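Search this site Search Go

Last updated 9/18/21

Godoy Street After-School Program
Progress report to the Ruvine Fund, second reporting period
Submitted by Qianru Xiao, program manager

1. Where we are

The grant was approved to keep the program open five afternoons a week through the school year and to add a homework room, a games room and a late pickup hour. The homework room and the late pickup hour are running. The games room opened later than planned and is covered in section 4. Spending is under the approved amount in every line except transportation.

Attendance held up better than we expected after the schedule change at the middle school. The school now lets out 25 minutes earlier on its short days, and for the first few weeks children were arriving before our staff did. We moved two staff start times forward and took the cost out of the substitute line, which had room in it. The front door is now covered from the time the first bus stops.

2. Enrollment and visits

The work plan set a target of 500 children enrolled across both sites by the end of this period. We enrolled 497. The shortfall is at the Triketti Avenue site, where we lost the use of the second-floor room for part of the spring and had to keep a waiting list. The room is back in use and the waiting list has been cleared, so I expect the next report to show us past the target.

We logged 1,563 visits to the homework room. The plan called for 2,000. Two things explain most of the gap. The first is that the room did not open at Triketti Avenue until the furniture arrived. The second is that older children who finish their work at school were not signing in at the homework room even when they sat in it to read. We have changed the sign-in sheet so that reading time is recorded. I have not gone back and adjusted the earlier numbers, as there is no reliable way to do it.

3. Staffing

We filled the site lead position at Triketti Avenue in the third month. Until then I covered the site myself on most afternoons, and the monthly summaries to your office went out late as a result. They are now up to date.

One part-time homework aide left for a full-time job at the school district. The position was posted twice. The first round brought in applicants who could not work past five, and our late hour depends on having two adults in the building. In the second posting we put the hours at the top and raised the pay to match what the district offers for similar work. We hired from that round. The new aide speaks Portuguese, and families at Godoy Street have already started asking for her at pickup.

All staff have current first aid certificates. Background checks for the new hires came back before their first shift.

4. Games room

The original plan was to use the games room for video games on donated consoles, with tabletop games as a second choice. After talking with parents at the spring meeting we reversed this. Most parents said their children get enough screen time at home, and several asked us to leave the consoles out entirely. We did, and the money set aside for screens and cables went to tables, chairs, shelves and board games. Your office approved this change by email.

The room opened at Godoy Street first. Checkers, chess, dominoes and card games are out every afternoon. Chess has drawn the most steady group, mainly fourth and fifth graders, with a few older ones who come down after homework. A retired teacher from the neighborhood runs a beginners' table twice a week. Pieces go missing, and we now keep a box of spares in the office, along with extra decks of cards and a bag of dice.

Noise was a problem in the first month. The games room shares a wall with the homework room, and complaints came from both children and aides. We moved the dominoes to the far side and hung two heavy curtains over the connecting door. It is better. It will not be fully solved without a solid door, and the landlord has given us a quote that I will send separately.

5. Late pickup hour

The late hour runs from 5:30 to 6:30. It was meant for families with a parent on the second shift change at the Vesura plant, and those families do make up the largest share of users. It is also being used by families who share one car, which we had not planned for and are glad to support.

The snack budget for this hour was too small. Children who stay until 6:30 have often not eaten since lunch, and a granola bar does not hold them. We now serve a sandwich or soup at 5:45. The added cost is covered through the end of the period by savings on printing. It will need its own line next year.

There were a few late pickups past closing. We called each family and in all but one case the cause was the bus. We have not charged late fees and do not plan to.

6. Budget

Personnel is slightly under, due to the months when the aide and site lead positions were open. Supplies and furniture are on budget after the change described in section 4. Food is on budget after the transfer from printing.

Transportation is over. The van needed a new alternator and front brakes, and it was out of service for nine days. During that time we paid for rides from Triketti Avenue for the children whose families could not collect them there. The repair bill and the ride receipts are attached to the financial form. I am asking for permission to cover the overage from unspent personnel funds. No additional money is requested.

7. Problems still open

The solid door at Godoy Street, as noted.

The heating at Triketti Avenue. The system is old and the back room does not warm up until late afternoon. The landlord has agreed to have it looked at in October, before we need it every day. If the repair is not done we will move the youngest group to the front room and give up the reading corner for the winter.

Record keeping. The two sites still use different sign-in sheets apart from the homework page. I want one set of forms for both before the next period starts. The site lead at Triketti Avenue is drafting them.

8. Plans for the next period

We will open the games room at Triketti Avenue. The shelves are up and the tables are on order. We will start with a smaller set of games and add to it once we see what the children there ask for.

We will hold two family evenings, one at each site, with dinner and a short talk on homework help. The spring meeting was well attended, and parents asked for more time to talk with the aides directly.

We will also run a short survey in English, Spanish and Portuguese on hours, food and pickup. The results will be in the next report, together with the revised forms.

Receipts, the attendance tables and the staff list are in the attached files. If your office needs the monthly sign-in sheets as well, I can send copies for either site. A site visit is welcome on any program day after 3:30, when both rooms at Godoy Street are open.

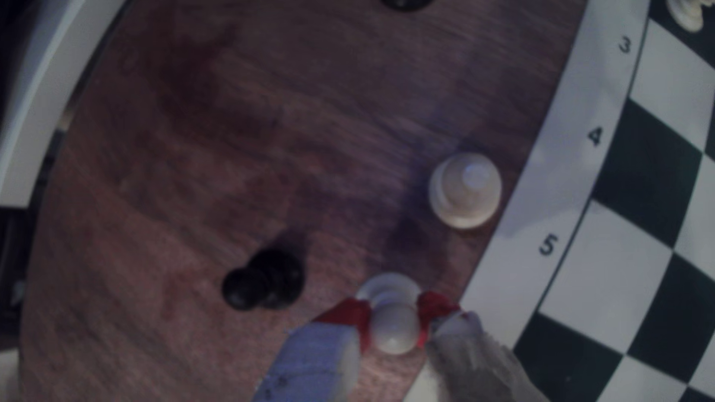
Please let me know your decision on the transportation transfer before the financial form is closed, so that I can enter the final amounts under the correct line.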